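Home Robot Arm for Sorting Phones
Project report, Muturton, 24 September 2023

1. Gripper
We printed the two yellow fingers at 80 percent speed. The first pair broke in April. A glossy black phone was the hardest for grip, so we began with it.

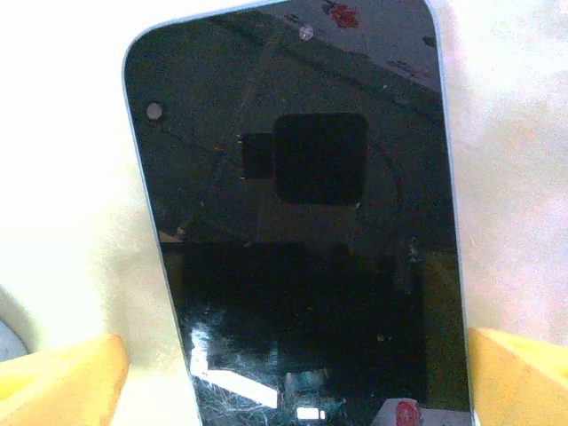
2. Approach
The arm must stop above the table before it opens. We call this step Kassa in our code.

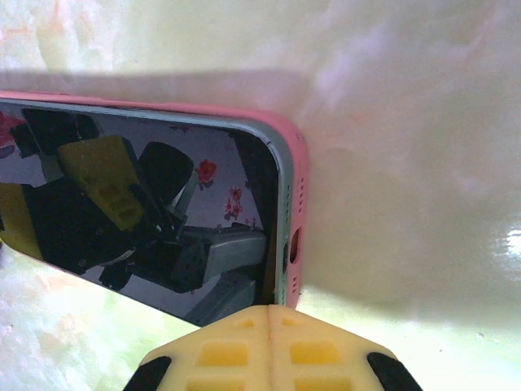 Fig. 2. Closed fingers beside the phone in the pink case.

We made 100 trials, and 17 failed. Most failures came from a wrong angle of the wrist.
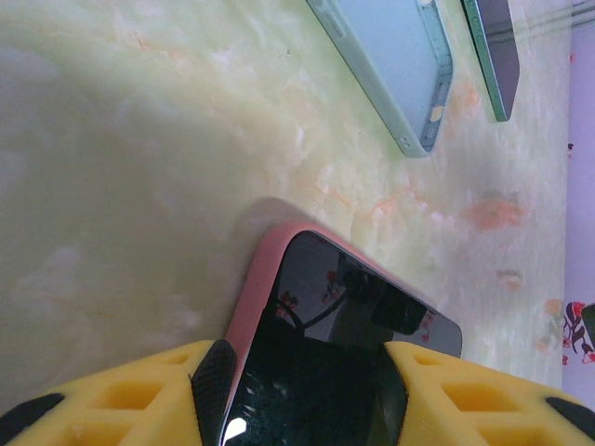 After this we changed the wrist speed to 300 steps per second and wrote the angle limits again.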